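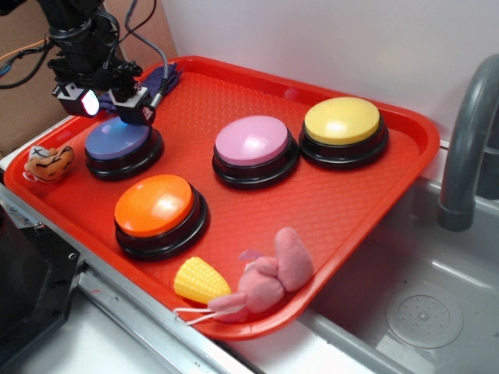
Gripper above the blue button during a button task. The other caps are orange, pink and yellow.

Neltasitz button trials

Print this article | E-mail this article

The Neltasitz button trials are a series of bench tests for comparing robot grippers on small household-style jobs. They began at the Neltasitz workshop in Stikville and are best known for the button task, in which an arm has to press large round push buttons in a called order. It sounds easy, and that is much of the charm - a task a toddler enjoys can show a remarkable amount about how a gripper is built!

Setup

The buttons stand on a serving tray with a textured surface. Each has a colored dome cap on a thick black base. A dome is a wonderful test shape, as a fingertip that lands off center tends to slide down the side and push the whole button along the tray. Trials are run at a sink counter as well as on a plain bench, and soft toys or a folded cloth may share the tray with the buttons. The plush and cloth items are used for picking tests with the same fingers.

Grippers compared

Two designs have been run at length. The Ernetti gripper has stiff, narrow fingers and presses with them closed, like a knuckle. The Leemans gripper has wider fingers with soft pads and presses with them slightly open, which spreads the force over the cap. Both were mounted on the same arm with the same controller settings, and each was given 2000 presses.

Results

The Leemans gripper missed 163 presses and the Ernetti 889, most of them slips off the edge of the dome. The gap shrank a great deal once the Ernetti fingers were given rubber tips. On plush toys the order was reversed: the narrow fingers could get under a floppy ear or a loop of string that the wide pads simply flattened.

Cable routing turned out to matter too. A stiff cable on one finger can pull it slightly to the side near the end of its reach, and later runs (from October on) left a longer loop of slack. A version of the task with 3 arms taking turns has been proposed.

Filed under: Robot hands and grippers | Bench testing | Stikville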